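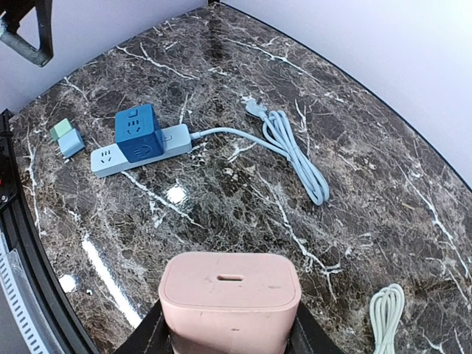 Search this site Go
Home Garden Gadgets Contact

I have a drawer at home full of chargers, power strips and cords, and every November I promise myself I'll sort it. So naturally I've spent far too many evenings reading up on whether a machine could do it for me instead (my neighbours think I've gone a bit funny).

Picking up one chunky plug seems fair enough for a robot these days. Cords are another matter, as they flop about and catch on everything. And a shiny benchtop full of glare can't be easy on a camera either. 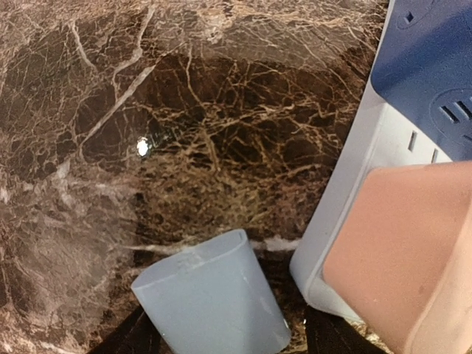

Then there's knowing where things go, and that's the bit I'd struggle to explain even to a patient visitor - my own system has changed four times and I still can't find the travel adapter!

So would I trust one with the drawer yet?

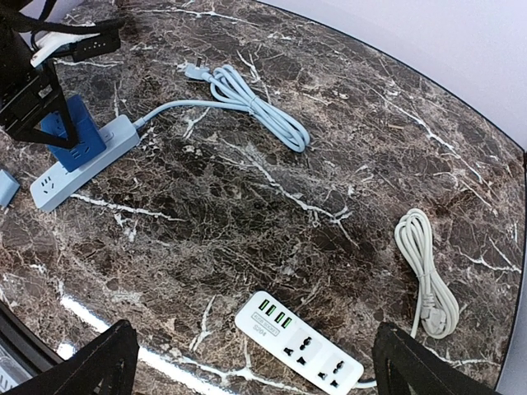
Can a robot tidy up a tangle of cords on its own?

Neatly coiled ones, perhaps, but I'd still want to do the real tangles myself, with a cup of tea and the radio going.

6 comments 78 shares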